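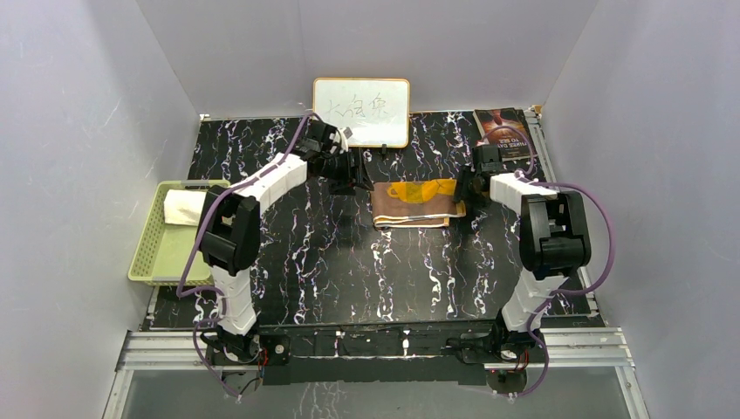

Slide 1. Two arms, one benchtop, and me talking over the top of it.

Good evening, everyone, and thank you for coming out. Find a seat, there are a few left along the side. I'm Mereana, most of you know me from the solder fume end of the room, and tonight I'm going to talk about labelling and organising wire, hookup wire mostly, along with the connectors that go with it. Lorraine asked me back in January and I said yes before I'd thought about how long a person can talk about wire. Quite a while, as you'll hear.

(Pause here. Check that the back row can hear.)

Slide 2. How I used to do it

I'll start with my confession. For years all my wire lived in one big biscuit tin. Every offcut went in, every colour, solid and stranded together, and whenever I wanted a bit of red I'd pull and up would come the whole lot like a plate of spaghetti. I'd spend a lovely Saturday sort of mood untangling it and then not build anything. Henryk has seen the tin. Henryk offered to buy me a new tin, which was kind but didn't quite get at the problem.

Slide 3. Spools on a rod

The first thing that helped was getting full spools up off the bench. Mine sit on a length of dowel between two brackets, with the loose ends fed through holes in a strip of timber at the front. I have 15 spools up there now. Put a small washer between neighbours or they drag each other around, and you'll pull a metre of blue when you only wanted green. If your spools have different centre holes (mine all do, I've never bought two the same), go by the smallest one when you choose the dowel.

Tell the story about the dowel I bought first, which fitted every spool except the one I use most. Keep it short!

Slide 4. Gauge first, colour second

This is the part people argue with me about, and Tane, I can see you getting ready. I sort by gauge and then by colour. If I run out of yellow I can use orange and make a note of it. If I grab wire that's too thin for a motor supply because it happened to be the right red, I've got a warm red wire and a bad afternoon. So the thick stuff lives on the left, thin on the right, and silicone-insulated has its own rod underneath.

Stranded and solid get separate rows as well. I put a dab of white paint on the flange of every solid-core spool. It looks scruffy and it has saved me more bother than anything else I'll mention tonight.

Slide 5. Offcuts

Right, what to do with the short bits. My rule is that anything longer than my hand is kept and anything shorter goes in the copper jar. Kept pieces go in zip bags, one bag per gauge, and the bags are filed upright in a shoebox like old records. Magdalini uses test tubes in a rack and hers looks far nicer than mine, so do ask her about it at the break.

(Hold up the shoebox. Pass it around. Ask for it back.)

Slide 6. Connectors and crimps

Housings and crimp terminals are where I really came unstuck. A housing without its matching terminal is no use to anybody, and once two similar families are mixed together you need a magnifier and a good deal of patience. I keep each family in one flat box: housings, male terminals, female terminals, and a finished sample lead taped inside the lid so I can see what it ought to look like. The boxes I use are Dirndale ones with 25 compartments, and I glued a scrap of foam under the lids because the small terminals were wandering over the dividers whenever I tipped the box on its side.

When I sorted the old connector drawer I found 179 loose terminals in the bottom. I did count them. It was raining.

Slide 7. Labels

Write the gauge, whether it's stranded or solid, the insulation and where you bought it. That last one matters when you want more of the same in three years and can't remember the shop. I print mine on the little Marquez label maker, though masking tape and a decent pen will do just as well. Put the label on the spool and not on the shelf - spools move, and then the shelf is telling fibs.

Slide 8. What I'd still like to fix

Heat shrink. I have six bags of it and no system whatsoever. I've tried sorting by diameter and I've tried sorting by colour, and at the moment it's all hanging off a coat hook. If anyone has a method they're happy with, please come and find me, I would be so grateful.

Slide 9. Questions

Thank Lorraine for the tea and Tane for the projector. Remind people that the swap table is open until nine o'clock, and that the spare dowel is there for anyone who'd like it.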